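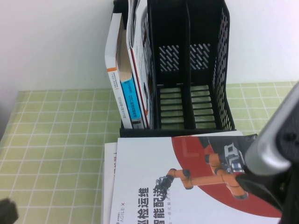

How long do you keep household papers after a move?

14 comments · 3 shares

floarea_s
Good evening to all. I moved to Urus with my husband in July, and I am still busy with the papers from our old apartment. I mean electricity bills, rent receipts, letters from the insurance, warranty cards for things we sold already. My mother kept every paper from 1970 until she died, and my sister and I needed one whole summer to go through it. I do not wish to leave the same work to my children, but I am also afraid to throw away something I will need.

My question is simple. After how many years do you throw away ordinary bills? And do you scan them before, or you just let them go?

For information, we rented the old place from a company named Kosard, and they have not yet returned the full deposit. They kept 200 for cleaning, and I do not agree with this.

delwyn_c
Keep everything that has to do with Kosard until the money is in your account, and then one more year. The lease, the list from the day you moved in, the list from the day you moved out, all emails printed. The rest of the rent receipts I would keep too while the dispute is open, even the boring ones.

For electricity and water I keep the last bill of each year and shred the others when the new year's final bill comes. I have done this for a long time and I never missed one.

efren_j
I scan everything with Trornine and then I shred. I have 3,709 pages in there and I can find any of them by typing a word. My whole apartment has one thin folder of paper: birth certificates, diplomas, marriage certificate, property deed. Everything else is a file.

Why do people still keep water bills in a closet?

unnur_th
Efren, I used to do the same, with another program. Then the company closed and we had two months to download our things. They came down as files named with only numbers, and I spent many evenings to rename them. I am not against scanning, I still scan. But please make a second copy in a place which does not belong to the same company.

efren_j
I have a copy on a drive at home, so this would not happen to me.

unnur_th
When did you last open the drive?

efren_j
OK, fair. I will check it tonight.

floarea_s
Thank you all. Delwyn, I did not think about the list from the day we moved in. I found it now, inside the envelope with the bicycle papers. It says in the landlord's own writing that the oven was "not clean" when we arrived! So this is good news for my 200.

I have started to divide the papers. What is still open goes on the table, where I see it every morning and feel guilty. What is closed goes in a box in the hall.

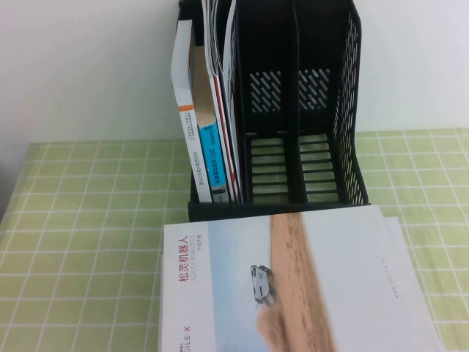 The file holder on my table, with the green checked cloth

delwyn_c
Very nice cloth. Make a copy of that list today and send them the copy, never the original. Write in the letter which line you mean and give them a date to answer.

furtuna_reader
I am a bookkeeper for a small bakery, Furtună, so maybe I see this in a more strict way. For private persons the rules are different from country to country, and I would not trust a number of years from a forum. The tax office where you live will have a page with it. Look there first, and look again if you moved over a border, because the old country can still ask you questions.

What I would never throw away: anything about a pension. Pay slips also, until you have seen with your own eyes that the pension record has those years. My aunt was missing two years of work in her record, and a few yellow pay slips gave them back to her.

efren_j
A scan of the pay slips would do the same job.

furtuna_reader
Perhaps. In her case the office wanted to see the originals. I do not say that every office is like this, but for this one kind of paper I would not try my luck to save a few centimeters in a drawer.

delwyn_c
I agree with the bookkeeper. Efren, you and I have had this conversation before about car papers, I think.

efren_j
We did, and I sold the car with scans only.

unnur_th
One thing about the letters from your mother's house, Floarea. I hope you did not put them all in the shredder. I kept my grandmother's grocery bills from one year only, and they are the papers my family likes the most. She wrote small notes on them – who was coming to dinner, what the fish cost, that the butter was too expensive again. The bank letters I let go without tears.

floarea_s
We kept one shoebox. There are recipes, and some receipts for fabric, because she was sewing for the whole street. My sister has it now, and I will have it next winter. We decided so because we both wanted it.

efren_j
I came back to report that my drive did open, but the last copy on it was 2,315 pages. So the rest existed only in Trornine. I am making a new copy at this moment. Unnur, you may say it.

unnur_th
I will not say it. Good that you looked.

floarea_s
A small update from me also. I sent Kosard the letter with the copy of the list, as Delwyn explained. They replied this afternoon that they will "review the cleaning charge." I do not know how many weeks a review takes with them. I have put their reply with the lease, and the bicycle papers have their own envelope now.

delwyn_c
If you hear nothing in three weeks, write again and attach the first letter. Keep a copy of that one too.

Share this thread · 3 shares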